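Cleaning a computer keyboard

Crumbs, hair and hand cream end up between the keys sooner or later. Most keyboards come clean with things already in the kitchen drawer, and the job takes 10 minutes.

Before you start
Shut the computer down and unplug the keyboard. If it is wireless, take the batteries out. Turn it upside down over the sink and tap the back firmly, then work along the rows with a dry paintbrush - a half-inch one from Rustcombe Hardware does nicely.

The keys
Dampen a lint-free cloth with isopropyl alcohol and wring it out well. Wipe the tops first, then the sides. Cotton buds reach between the rows. White keys show grease along the space bar first, so go over that twice.
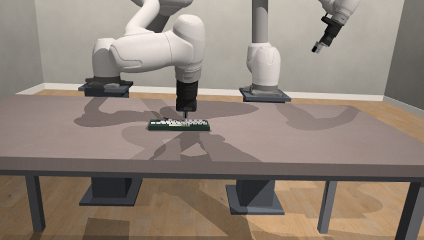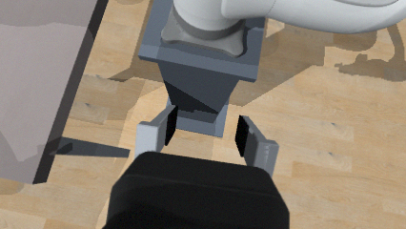 A small keyboard with white keys (first picture) and a close view of the gripper (second).

Removing keycaps
Only do this if the maker says the caps lift off. Note the layout first, then lever each cap up gently from one corner. Soak the caps in warm water with a drop of washing-up liquid and leave them on a towel overnight. Do not use the hairdryer, as thin caps can warp.

Spills
Unplug at once and turn it over. Leave it on its face for a full day, longer after anything sugary.

How often
A quick brush every Friday and a proper clean every 6 weeks is plenty.

See also: descaling a kettle, getting ink off a desk.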